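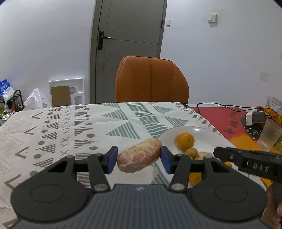

Figura 2. Pão embalado individualmente e prato de serviço com fruta.

4.3 Preparação do prato individual

A presente secção aplica-se às refeições ligeiras servidas nas salas comuns da residência Drerby e deve ser lida em conjunto com a secção 4.1 (Higiene das mãos e das superfícies). O procedimento destina-se ao pessoal de apoio e é válido tanto para o lanche como para a ceia.

Material necessário

Toalha de mesa limpa
Prato branco redondo, modelo Dinness ou equivalente
Copo de plástico transparente, com capacidade de 200 ml
Pão individual, envolvido em película transparente
Fruta inteira da época, de casca íntegra

Procedimento

1. Estender a toalha sobre a mesa e alisar as pregas. Toalhas manchadas são encaminhadas para a lavandaria e não podem ser viradas do avesso para nova utilização.

2. Colocar o prato sobre a toalha, diante do lugar a ocupar, deixando espaço livre para o copo.

3. Lavar a fruta em água corrente, secá-la com papel e dispô-la diretamente no prato. Uma tangerina acompanhada de um fruto mais pequeno constitui uma porção adequada. A fruta é servida inteira, salvo indicação em contrário na ficha do residente.

4. Verificar a película do pão. A embalagem deve envolver toda a peça, sem rasgões nem condensação no interior. Em caso de dúvida, rejeitar a peça e registar a ocorrência na folha 74.

5. Pousar o pão no prato, ao lado da fruta, segurando-o pelos lados e sem o comprimir. Os pães de côdea enfarinhada libertam farinha quando apertados, mesmo dentro da película.

6. Encher o copo até dois terços e colocá-lo sobre a base individual.

Nota: A película só é retirada no momento do consumo. O pão desembalado que não seja consumido não regressa ao cesto.

Nota: Os residentes que disponham de base individual própria podem utilizá-la, desde que seja lavável.

CUIDADO
Os cabos e adaptadores de corrente devem ser afastados dos copos e de qualquer recipiente com líquido. Antes de servir, desligar os adaptadores da tomada e guardá-los fora da mesa.

CUIDADO
Não deixar sacos de plástico ao alcance de crianças em visita. Os sacos de alimentos abertos são fechados com mola e devolvidos à despensa.

Conservação

O pão fornecido pela padaria Mansour é entregue já embalado, em caixas com um máximo de 300 unidades, e deve ser guardado à temperatura ambiente, em local seco e ao abrigo da luz direta. Não se recomenda a refrigeração. A fruta é armazenada em separado, em caixas ventiladas.

Levantamento da mesa

1. Retirar primeiro os copos e só depois os pratos.
2. Depositar cascas e restos no recipiente de orgânicos e a película no recipiente de plásticos.
3. Sacudir a toalha no exterior e limpar as bases com pano húmido.
4. Encostar as cadeiras à mesa, mantendo desimpedido o acesso à porta.

Para a reposição de pratos e copos, utilizar o formulário Ovodska disponível na copa. Ver também a secção 4.4, Dietas com restrições.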